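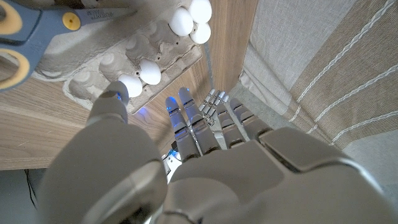 Issue 11, page 3 of 6

Prakow Foods, Komham site
Egg intake and cold store: monthly inspection checklist with comments

Date of inspection: Friday, August 8, 2025
Inspected by: Yevhen Boiko
Areas covered: goods-in door, tray wash, cold store 1, cold store 2, packing bench, staff wash point
Previous inspection: all actions closed except item 14, carried forward

Marking: Y = satisfactory, N = not satisfactory, P = partly, N/A = not in use on the day

GOODS-IN DOOR

1. Door closes fully and strip curtain intact. P
Two strips on the left side are torn at the bottom. They still overlap but they drag on the floor when pallets go through. Replace both.

2. Floor clean, dry and free of broken shell. Y

3. Delivery notes checked against stock before signing. Y
Notes for the week were in order. One delivery from the Plarnier farm came in 300 trays against an order for the same number. Reference 1209 written on the note by hand and readable.

4. Best-before dates and producer codes present on outer packs. Y

5. Cartons and trays sound, with no damp or crushed packs accepted. P
One stack had soft corners on the lowest layer. The eggs were moved to new trays and the old ones thrown out. Whoever is on the door should lift the bottom tray on each pallet and look underneath it. Last month's comment said the same.

TRAY WASH

6. Wash temperature recorded at start of shift. Y

7. Detergent labelled and kept in the locked cupboard. N
Cupboard was locked but a part-used container had been left on the drainer. Put away during the inspection. Shift lead told.

8. Drain cover in place and clear. Y

9. Clean trays stacked apart from dirty trays. Y
The yellow line on the floor has worn away near the sink. Repaint when the area is next shut down.

COLD STORE 1

10. Temperature steady and within limits on the chart. Y

11. Door seal clean and not split. Y

12. Stock rotated, oldest to the front. P
Second bay on the right had newer stock in front of older. Corrected on the spot. The bay labels are small and hard to read with the lights on the left side out (see 13).

13. Lighting adequate and covers fitted. N
One fitting dead, cover sound. Electrician booked under job 174.

COLD STORE 2

14. Alarm release works from the inside. P
Release works. The sounder outside is too quiet to hear from the packing bench with the fans running. First raised in February. A louder unit has been ordered from Yeh but has not arrived. Until it is fitted, no one is to work in store 2 alone.

15. No pallets blocking the door or the release handle. Y

16. Ice build-up on evaporator. Y
None seen.

PACKING BENCH

17. Bench surface undamaged and wiped down between batches. Y

18. Cracked and leaking eggs removed to the marked bin, lid closed. Y
Bin was nearly full at the time of the visit. Empty it before the afternoon break as well as at the end of shift.

19. Empty cartons stored off the floor and covered. N
Open sleeves of pulp cartons were on a low shelf next to the mop sink. Pulp takes up water very quickly and holds smells. Move to the dry rack by the office and keep the sleeves folded shut.

20. Knives and tape cutters signed out and back in. Y

STAFF WASH POINT

21. Soap, paper towels and hot water available. Y

22. Hand wash notice readable. P
Faded. New copy printed, to be laminated before it goes up.

23. First aid box stocked and in date. Y
Blue plasters running low. Order one more box.

ACTIONS

Item 1: replace curtain strips. Maintenance, two weeks.
Item 7: remind both shifts about detergent storage. Shift leads, at next briefing.
Item 13: chase electrician. Office.
Item 14: chase sounder. Yevhen Boiko, weekly until fitted.
Item 19: move carton stock. Packing team, same day.
Item 22: put up new notice. Office.

Items 5 and 12 to be looked at again at the next inspection.

Signed: Y. Boiko
Copy to: site office, maintenance file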